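My first week as a legislative page, I got lost in the statehouse eleven times before lunch and loved every minute of it. I was seventeen, I had a blazer one size too big, and somebody had handed me a folder and said, "Seixas amendment, Senate side, go!" So I went. I went down the wrong stairs, through the boiler hallway, past a painting of a cow, and came out in the House gallery, where a man was giving a speech about culverts.

I should explain about the Seixas amendment. Seixas is a town of 565 people up at the north end of the state, and it had one bridge, and the bridge was closed. The amendment would put money in the roads bill to fix it. That was the whole thing, a single paragraph! But the roads bill was the last big bill of the session, and everybody wanted something stapled to it. The folks in Protwood wanted a rail crossing. Fondis wanted its ferry landing back. By the time I found the Senate there were 38 amendments piled on the clerk's desk and mine went on top.

"You ran," said the clerk.

"Yes, ma'am."

"Good. Keep doing that."

I'd had no idea it would be like this. At school we learned how a bill becomes a law from a chart with arrows, and the arrows were all straight. In the building there was so much hurrying and whispering and leaning in doorways! A senator would walk out of the chamber looking furious, buy a pack of gum, and walk back in and vote yes. I wanted to know what had happened at the gum counter. I still do.

The senator I was assigned to was the one from the north end, a big, slow-talking woman who had driven a school bus for years before she ran for anything. She had driven it over that bridge. She kept a picture of it in her desk drawer, and when people came by to tell her they were sorry, the votes weren't there, she would take out the picture and lay it on the desk and say nothing at all. I saw a grown man from the highway committee back out of the room.

By suppertime we were two votes short.

Supper was whatever people had brought. The staff kept a table going in the back office all through the last night of session, and you ate standing up, with your folder under your arm. I have been to weddings since then with worse food.
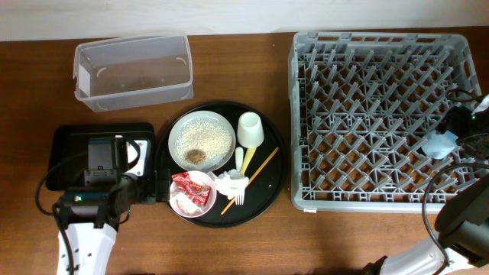

*The back-office table: a cookie on the plate, and the dish rack on the right.*

I was eating a cookie when the senator came in and shut the door.

"Bemby," she said to her aide.

The aide put down his fork. Bemby was a lake town clear across the state, and its senator had voted no on everything since the morning. He wasn't mad at anyone in particular. He just didn't care for the bill, and he had said so on the floor for 22 minutes, with quotations.

"What does he want?" asked the aide.

"I don't think anybody's asked him."

So she wrote a note, folded it twice, and gave it to me. I didn't read it. I want that on the record, because my whole family has accused me of reading it. I carried it across the chamber with my heart pounding and set it down by his elbow. He read it, took off his glasses, read it again, and laughed out loud – a real laugh, the kind that makes the person at the microphone lose his place.

Then he got up and went over to sit by her. They talked for a long time with their heads together. He pointed at the ceiling once. She drew something on the back of an agenda. After a while he crooked a finger at the senator in the next seat, his old friend, and she came over too.

The vote was called a little before midnight. I stood along the back wall with the other pages, all of us wide awake and full of sugar, and watched the lights come up on the board. Green, red, red, green. I had never cared so much about a bridge in my life, and I had never even seen it!

Bemby went green. A second later so did his friend.

The senator didn't cheer. She opened the drawer, looked at her picture, and closed it again. Then she turned around in her chair, found me against the wall, and held up an empty coffee cup.

I ran.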